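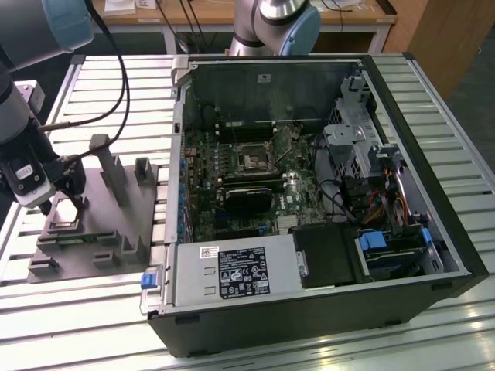
How is a trial scored when the arm lets go of the part and picks it up again by itself?

It counts as a success with one regrasp, provided the part ends up seated and no operator touched the cell. The regrasp goes in its own column.

Docs Runs Tickets Hardware Contact
Trastham > Tickets > Manipulation > Placement results

Placement success lower than the February baseline
Opened by: Serena Ferri
Opened: 1/12/22
Status: closed

Serena Ferri
I retrained the placement policy on 3,123 demonstrations and ran the usual 600 evaluation trials. Baseline from last February was better on the processor task by a margin I can't put down to noise. Memory and expansion card tasks are unchanged. Same arms, same fixture plate, same Cordero control build. Learning rate and batch size match the baseline config, I diffed them twice.

Rodel Estrella
Can you check how many of the demonstrations have a usable wrist view? The baseline set was filtered before training. I don't think the new one was.

Serena Ferri
Not filtered. I ran the Dendoria script on it now. 2,967 pass. The rest have wrist frames that lag the joint readings, all from the same recording block.
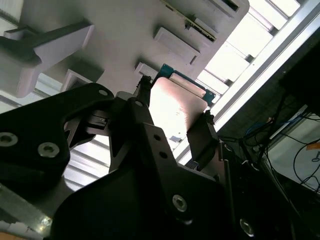
Retraining on the 2,967 only. Seed unchanged. I'm leaving the fixed camera input as it was so that we change one thing at a time.

Rodel Estrella
OK. While that runs, pull the failed processor trials and sort them by where the fingers were at first contact. If it's lag, they should miss along the direction of travel.

Serena Ferri
Sorted. 71 failures on the processor task. Most miss along the direction of travel. A few are off sideways and I have no explanation for those.
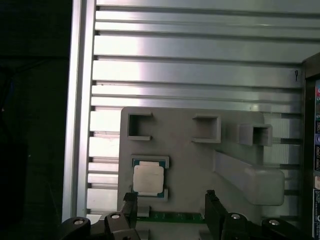
The sideways ones all start with the fingers low over the plate. I reran the plate calibration and the offset file was out of date. Loaded the new one.

Rodel Estrella
Then please report the two changes separately. Filter only, then filter plus calibration. Otherwise we can't say in the Heltton writeup which one did it.

Serena Ferri
Both done. Filter only brings the processor task back level with baseline. Adding the calibration removes the sideways misses and nothing else moves. Logs are in the run folder. The filter script is now called at the start of training and stops with an error if the lag check fails.

Rodel Estrella
Closing. Reopen if the memory task shifts on the next set.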